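4.3 Setting up a cluttered-table session

I wrote this section after I'd run the tidy-up task enough times to know where I kept tripping. It covers the two-hand version, with one handheld gripper in each hand, and it assumes you've already been through 4.1 (charging and pairing) and 4.2 (the calibration card). If you haven't, go back now, I'll wait!

A bit of background first. The Pelesura study asks whether a policy trained on handheld demonstrations copes better with a messy table when the mess keeps changing between episodes. Hubert Zawadzka's first pass used the same layout all day, and the policy learned that layout beautifully and not much else. So the whole point of our setup is variety in where things lie, with everything around them left alone.

Steps

1. Pick a table you can walk up to from the long side with both elbows free. I stand close enough that my hips nearly touch the edge.

2. Put a cloth on it. Stripes are fine, plain is fine. Smooth the part you'll be working on, and don't fuss over the folds at the sides (I used to iron mine, which was a waste of a morning).

3. Choose your objects. You want a mix of round things that roll, soft things that squash, and light things that tip if you breathe on them. Paper cups are great for this. So are tissue packs, paper rolls and drinks bottles.

4. Lay most of the objects on their sides, on the far half of the table. Keep the near half clear so the jaws have somewhere to start from.

5. Hold both grippers over the near half with the jaws open. Check the live view for each one. You should see both finger pads and at least part of the object group.

6. Start the Nostance recorder and hold still until both tally lights are steady. Then go.

7. Do one episode: pick up, move, let go, bring both hands back to the start. Try not to rush the letting go. I'm terrible at this and my early episodes are full of cups I flicked across the table.

8. Stop the recorder, change the layout, and repeat from step 4.

Note: "Change the layout" means move every object, even by a little. Turn a few of them end for end and swap some neighbors. Leave the furniture, the curtains or blinds and the lights exactly as they were, or you'll be testing two things at once and Zbigniew Wasilewska will send your session back to you (ask me how I know).

Note: It's fine if one gripper shows up in the other one's view. We keep those episodes. The policy sees its own second arm at run time too, so it may as well get used to it.

Caution: Keep your fingers out of the linkage when the jaws close. The pinch points are at the pivots, and they hurt more than you'd think.

Caution: Empty any bottle that isn't sealed before you lay it down near the electronics.

How much to record

For one table we record 107 episodes, split over 2 sittings. I tried doing the lot in one go back in March and by the end my wrists were so tired that the motions got visibly sloppy. Take a break after every 7 episodes, shake your hands out, and wipe the pads with a dry cloth. If you get 3 bad episodes in a row, stop for longer.

Mark bad episodes as you go with the Witkowska tag in the recorder menu. Don't delete them. We train once with them and once without, and the gap between those two runs is one of the things we report, so a deleted failure leaves a hole in the comparison.

Checking your views

Before the first real episode, grab a still from the wide view on a gripper and look at it properly on a big screen. Check for glare, a covered lens, or a start pose that's drifted too high. Wide lenses bend everything toward the corners and that's normal, so leave it alone. The Celesitz script straightens things out later.

Open jaws over the striped cloth, with the objects toward the back:

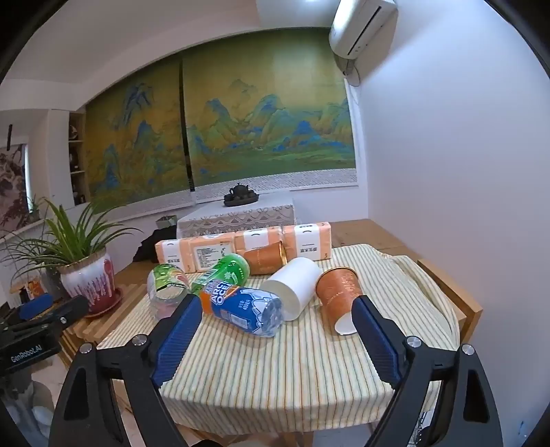
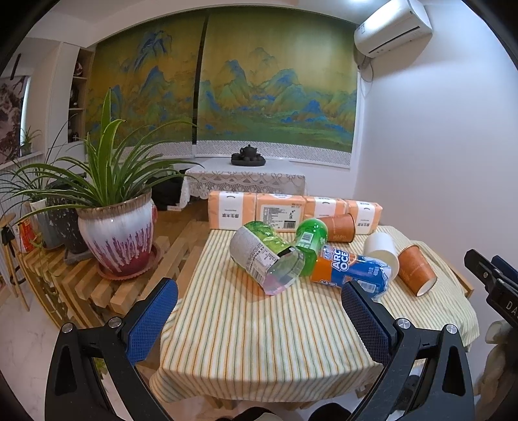
Do I have to use the same objects for every episode in a session?

Keep the same set for the whole session and change only how the objects are placed. If one gets crushed or torn, swap in another of the same kind and write the episode number in your session notes.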